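11 Apr 2021

Balloon degradation, bench notes. Still on the claim printed on the Kodmont bags: "breaks down at the same rate as an oak leaf". I have yet to find anyone who can tell me which oak leaf, where it was lying, or for how long.

What we have so far. 48 latex balloons out of the Kodmont bag, inflated, burst, and the pieces split between three tubs: tap water, salt water, and garden compost. A second set from Oronari, same split. The tubs went outside last August against the north wall, so they've had a winter but not a proper summer.

Compost: pieces gone sticky and brown, tearing easily. Fair enough, something is going on there. The Oronari necks are still whole, knot and all, and I could pick every one out by hand. The thick part is where the trouble is, and it's the part left out of the leaflet photographs.

Salt water: colour faded, surface chalky. Stretch one and it still pulls back. I wouldn't call that broken down, whatever the bag says. Tap water somewhere between the two.

Weights are no use yet. The pieces take up water and I didn't dry the first lot long enough, so 80 of the readings are crossed out in the book. My fault. Redo after drying overnight, and weigh twice.

Insaurralde want to let off 2,000 at their school sports day and have asked us for "a line to reassure parents". They're not getting one from this. Self-tied and no ribbon is better than ribbon, I'll give them that, but a neck that survives a winter in compost will do very well in a hedge. Suggested they tie them to the fence instead. No reply.

Also read the Briruvell test sheet again. 162 days, it says, no temperature given, no thickness, and "substantially degraded" isn't defined anywhere. Asked for the raw numbers - was sent the brochure.

To do: cut necks and bodies as separate samples. New labels, the pencil is washing off. Find a proper oak leaf and put it in the compost tub, if only to annoy somebody.
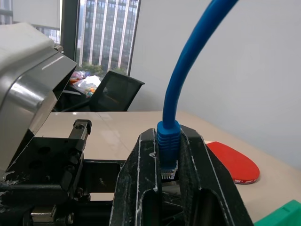

Gripper finger and black jaws, scuffs on both.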